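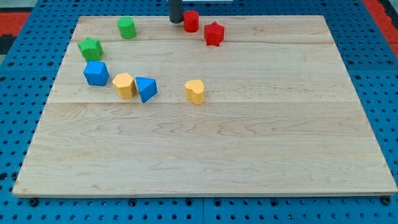
I have a new favorite thing in the house, and it is a bag of wooden blocks! We've owned plenty of toys over the years that looked great on the shelf and then did nothing at all for anybody, so I try not to get carried away, but these have had me sitting down at the table on evenings when I should have been folding towels. They're solid shapes, cut thick enough to stand up by themselves, and each one is painted a single color. The red star is the one everybody grabs first (me included), and next to the plain red cylinder it looks downright fancy. I love that the two of them share a color and nothing else. That's the whole game right there, if you ask me. Are they a pair or aren't they?

I found them at Heywood, the secondhand place out past the feed store, in a drawstring bag with a paper tag that just said "blocks, wood." They wanted 2 dollars. I would have paid a lot more and I'm a little worried that they can read this.

So, sorting. We started with color because that's what everyone starts with. Reds here, greens there, blues over by the edge. It goes fast and it feels good, and my youngest will do it again and again with a very serious face. Then one rainy afternoon I mixed them all up and said, okay, now put the ones together that feel the same with your eyes closed. Total silence at the table! The green cylinder and the red cylinder ended up side by side, and there was this long look at me, like I'd gotten away with something. We have been playing it both ways ever since, and some rounds we switch rules halfway through, which leads to a lot of yelling.

The five-sided ones are the sneaky ones. We have a green one and a blue one, and with your eyes shut you can mistake them for almost anything for a second or two. You have to go slowly around the outside with one finger and remember where you began. My oldest started leaving a thumb on the first corner as a marker, and I thought that was so clever that I copied it right away. The star you know instantly, of course. Nobody under the age of ten can resist announcing it.

Now the board. The blocks were fun on the carpet but they kept falling over, and on the bare kitchen table they made such a clatter that the dog left. What I wanted was one big flat piece of pale wood that could come out for playing and go away again after supper. I went back and forth between something painted and something plain, and I'm so happy I went plain! The maple has these fine wavy lines all through it and a few little knots, and every bright color looks wonderful on top of it. Paint would have fought with the blocks. There are seams where the planks meet, and I was going to fuss over those, but the kids turned them into borders and rivers before I could get the sandpaper out, so the seams stay.

I finished it with Clenska oil, two thin coats, rubbed in with an old T-shirt. Let the first one sit overnight. I didn't the first time I tried this on a cutting board (last December, a sticky mess, we will not speak of it) so this time I was very good and left it alone until morning. For sanding I went 100 and then 200 and stopped there. You could go finer. I ran my hand over it and it felt lovely and I called it done.

I measured before I bought the wood, and the longest spot I had to store a board was the gap beside the hutch, 62 inches tall, so that set the upper limit. I didn't need anywhere near all of it but it was nice to know. If you're making one, measure the place you'll put it away before you measure the place you'll use it. A big board leaning in the hallway gets old by the second day.

Some of the other games we've been playing, in case you've got a bag of blocks too:

Neighbors. Put the blocks out anywhere on the far half of the board and keep the near half clear. Each person gets to move one block into the clear part and has to say what it has in common with the last one moved. Color counts, shape counts, "they both look like cookies" counts if you can keep a straight face.

What's gone? Everybody looks, everybody turns around, one block goes in a pocket. I am terrible at this. I lost three times in a row to a person who can't tie her shoes yet.

Shop. My youngest runs it. Prices change constantly and I believe I'm being cheated.

Round the outside. Trace a block on paper, take it away, and hand the paper to someone else to find the match. The tall ones wobble a bit when you're tracing, so hold them down at the top with a flat hand. We've got these tracings all over the fridge now and I keep catching myself coloring them in.

I did look at buying a second set so we'd have more to play with. Kasarum makes one that a reader mentioned, and there's one from Eneo that comes in softer colors, sort of dusty pinks and grays. Very pretty! I may still do it. But for now I like the strong plain red, green and blue so much, and the kids know every block by heart, down to the tiny dings in the corners. A bigger set might mean we'd stop noticing them one at a time.

One question for anyone who knows wood better than I do. How often should I re-oil the board if it only gets blocks on it and no food? The can talks about countertops and I don't want to overdo it. Somebody also told me that beeswax on top would keep the blocks from scuffing it, and I'd love to hear from you if you've tried that on maple. Did it stay smooth or get tacky in the summer? Our kitchen gets hot.

I'm going to try cutting a few shapes of my own next. A half moon, for sure, and the kids have put in a request for a dinosaur, so wish me luck with the coping saw. I'll post them when they're painted.

Posted 19 Jun 2018 in Playing at Home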